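Quick-release plate will not lock on Ranovetti tripod head

Print this page | E-mail this page

Kestness
Our community studio's Ranovetti head no longer locks its camera plate. The lever stops short of the closed position. The head has completed 1,627 loan hours. Is repair advisable?

Gelden Hire Desk
Please proceed in the following order.

1. Remove the camera and centre the head.
2. Brush grit from the plate channel. Do not apply oil.
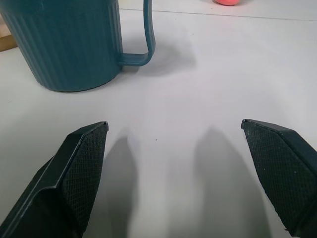 3. Refit the plate and close the lever without force.

Should the lever still stop short, the wedge is worn and must be replaced. Our workshop charges $200, labour included.

Bošković
Check it's the right plate. The older ones are 3 mm wider and jam.

Comments

Kestness: It was the older plate. Thank you.

tripod96: Same fault here, but cleaning the channel was sufficient.

Gelden Hire Desk: Plate widths are stamped on the underside.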